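Robotics Laboratory Suspends Tabletop Trials After Gripper Fault 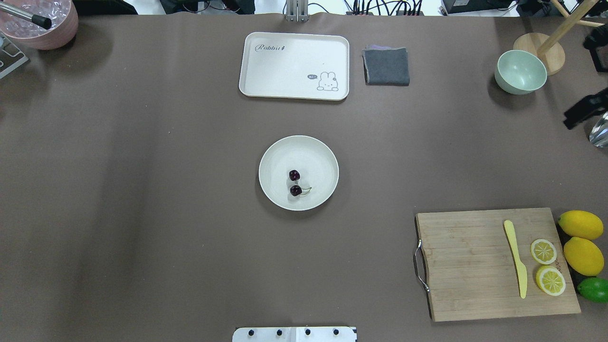

The Jovberg Institute has suspended unattended operation of its tabletop manipulation station following a fault in August in which a gripper continued to close after the software had commanded it to stop. There were no injuries. One ceramic dish was broken, and the gripper's finger pads were replaced as a precaution.

The fault occurred shortly before 4 p.m., during a sequence of food preparation and table-setting tasks. According to the incident report filed by Lorne Robichaud, the laboratory's safety officer, the arm had picked up a dish and was moving it toward a tray when the operator issued a routine pause. The arm stopped as intended. The gripper did not, and its closing force rose to 65 newtons, against a working limit of 15 newtons set for household objects. The operator then pressed the emergency stop, and power to both the arm and the gripper was cut.

A review led by Dilek Kurtuluş traced the fault to a change in the Cillura control software installed earlier that week. The update altered the order in which pause messages were sent. Under heavy network traffic, the gripper could receive its last position command after the pause and act on it. The force limit should have prevented any damage, but it had been stored as a session setting and returned to the factory value when the controller restarted that morning. The startup checklist did not require operators to confirm the limit.

The review team reproduced the fault eight times using a foam block in place of a dish. It was not reproduced with the earlier version of the software, which has been restored on all stations.

The following measures are now in effect:

The force limit is written to the gripper's permanent memory and must be read back and recorded before each session.

An operator must remain within reach of the emergency stop whenever the arm is powered.

Glass and ceramic items may not be used in trials until further notice.

Hands must stay outside the marked work area until the status light on the controller is off. Pausing the software does not make it safe to reach in, and objects may be rearranged only after a full stop.

Rohani Kusuma will revise the operator training module to include the new startup steps. All certified users, including those who completed the course this summer, must repeat the practical section before booking station time. Supervised sessions will continue in the meantime on a reduced schedule.

A decision on unattended operation will be made once the corrected software has been tested. Questions about existing bookings should be sent to Berkay Yalçınkaya at the laboratory office. Copies of the incident report are available to staff and students on request.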